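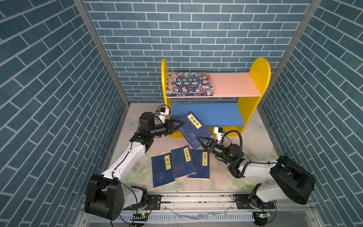 Stikier two-shelf children's bookshelf, yellow, pink and blue, with books.

Stikier Two-Shelf Children's Bookshelf

Item no. 862

The Stikier is a small floor-standing bookshelf for a child's bedroom, a reading corner or a classroom. It has tall yellow uprights with rounded tops, a pink upper shelf and a blue lower shelf. Both shelves are low enough for a young child to reach while sitting or kneeling on a mat.

Books can be stored lying flat or standing up. Large books, such as the 中华上下五千年 volume on the pink shelf, are best laid flat. Smaller books can go on the blue shelf below. There are no doors, so a child can see what is there and put things back without help.

Sizes and weight limits

Width: 700 mm
Load per shelf: up to 100 books of thin picture-book size, spread evenly
Colors: yellow uprights, pink upper shelf, blue lower shelf
Other colors: none at present. A plain white version is planned for April.

Assembly

The shelf comes flat in one carton with screws, caps and a hex key. Lay the uprights on a rug or mat and fit the lower shelf first. Leave the screws a little loose until the upper shelf is in, then stand the unit on a level floor and tighten everything. One adult can do the job.

Wall straps are included. Use them in any room where children play on their own, and check them again if you move the shelf. Screws for the wall are not included, as the right type depends on the wall.

Care

Wipe with a damp cloth and dry. Mild soap is fine. Do not use scouring pads or solvent cleaners on the colored parts. Crayon usually comes off with a soft eraser - try a spot at the back first.

What is in the carton

Two uprights, two shelves, hardware pack, wall straps, instruction sheet. Books are not included. The Chinese titles 易经, 小窗幽记 and 笑林广记 are not stocked by us and should be ordered from a bookseller.

Goes with

Dradow floor cushion, round
Bresico book bin, low
Chiba reading lamp, clip-on

Ordering

Schools and libraries ordering several units can ask for a written quote. Send the delivery address and say whether the carton has to go up stairs. Spare caps and screws can be ordered separately under part no. 2650 - please give the item number of your shelf as well.

Questions about this item go to Wilma Matheson in customer service.

Page updated March 19, 2024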